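2 min read

Sep 7, 2024 - bench notes, snack sorting

Piroska Kelemen asked me at lunch whether the arms could do her pantry yet, and I said no, then spent the whole afternoon wondering how far off "no" is. So I'm writing it down while I still care!

The task is about as dull as chores get. Snacks go from the bin to the basket, bars stay with bars, and the plant stays out of it. My kid does this at home in a minute (with bribery). Bags are the hard part - they crinkle, they slump, and a grip that's fine on a bar is all wrong on a bag of chips.
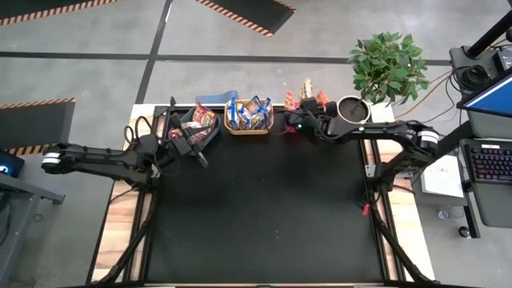
I've got 251 demos logged and I want 300 before we retrain. Tarmo thinks we should go straight to 2000 and stop fussing, but Tarmo isn't the one sitting here doing them. The April model got 56 percent on bars and I quit scoring it on bags.

Would I let Kuso put away my groceries? Canned stuff, maybe. Not eggs, not bread, and not while I'm out of the room.

Still to do: ask Zira about softer finger pads, rename the log folders.

12 shares | 3 comments
Contact: Bisent workshop desk
© 2024 Bisent
Back to top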